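Kiln notebook, March, second entry
Last updated: March, 7:40 p.m.
2 comments | 561 views

Amik is sulking again. Bisque program set for 1,030, same as always, and the cone pack on the middle shelf says the kiln got bored well before that. The Jomico controller says it reached temperature and held. One of them is lying and the cones have no motive.

Didn't unload until after lunch. Spent the morning on the washing up and the shelf wash. 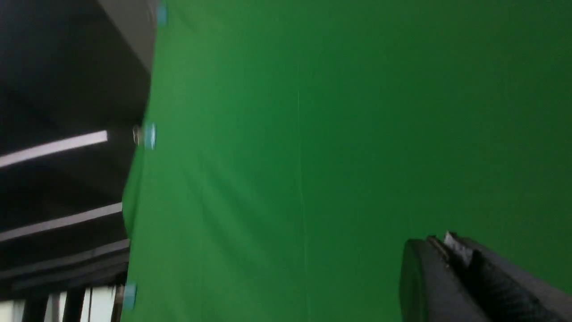
Green cloth, blue clips down the left side.
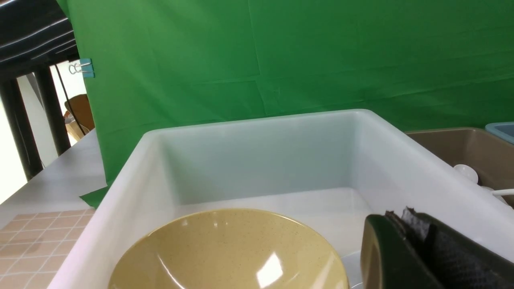
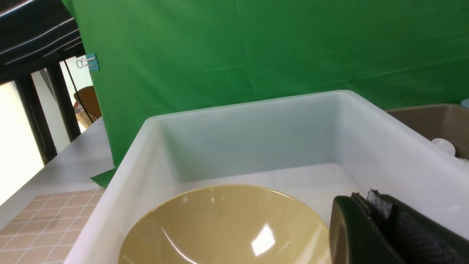
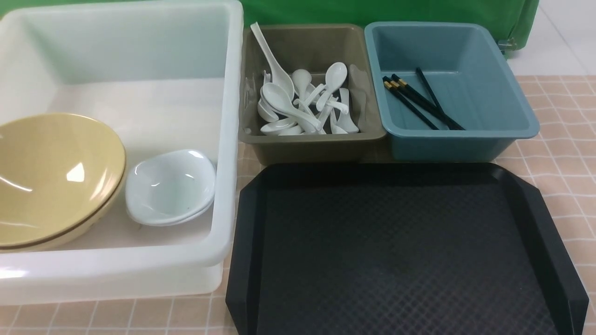

Back to the kiln. Top shelf looks properly fired. Middle shelf is soft, you can mark it with a fingernail if you lean on it. Bottom shelf is worse than middle, and the little pinch pots by the door rang like cardboard. All the Feyisa red, which is the clay that complains least about anything, so I can't pin it on the body.

Things I checked:

Thermocouple. Pulled it, looked at it, felt knowledgeable, put it back. Tip is scaly and the sheath has a crack near the block. It may have had that crack for a year. The last note about it in this book is in Ayana's handwriting and says "fine for now," undated.

Elements. Cold resistance on the top two circuits is where it was when they went in. Bottom circuit reads high. Not dead, just tired. That would explain the bottom shelf but not why the controller is so pleased with itself. The thermocouple sits high on the back wall, so I suppose if the top half is carrying the load it sees heat and calls the job done.

Relay. Clicks. I have no further opinion on the relay.

Lid. There's a gap at the front you could post a letter through once it's hot. I knew about the gap. I've known about it since the lid brick chipped, and my repair was to put a kiln shelf on top and think positive thoughts.

Plan: new bottom elements, new thermocouple, then an empty firing with cones on every level before any real work goes in. No glaze load until that's done. I know the Ziviren celadon tests are waiting. They've waited through two postponements already and they'll look exactly as disappointing in a couple of weeks.

Temptation to resist: adding an offset in the Jomico menu and calling it calibration. I did that on the old kiln. It worked until it didn't, and I spent a weekend chiseling somebody's teapot off a shelf.

Refire for the soft bisque: top shelf only, slow through the early part, cones at both ends. It's a long way round for a batch of mugs, but glaze on underfired Feyisa goes on like frosting and I'm not scraping mugs in March.

Cost so far: nothing, if my time is worth what I'm paid for it. Supplier wants the element part number, which is on the plate on the back of Amik, which is against the wall. Moving it is a job for tomorrow and for other people's knees.

Also out of kiln wash. Mixed the last of the tub, got as far as the fourth shelf, and stretched the rest with water and optimism. Don't put anything drippy on the fifth.

Shared 2 times

Comments

Ayana Ejigu: "Fine for now" was true when I wrote it. The plate number is in the front of the old book, inside the cover, so leave the kiln where it is. And the hour counter was past 2,000 the last time I looked. Those bottom elements don't owe us anything.

Reply: Found it. Ordering. Knees are grateful.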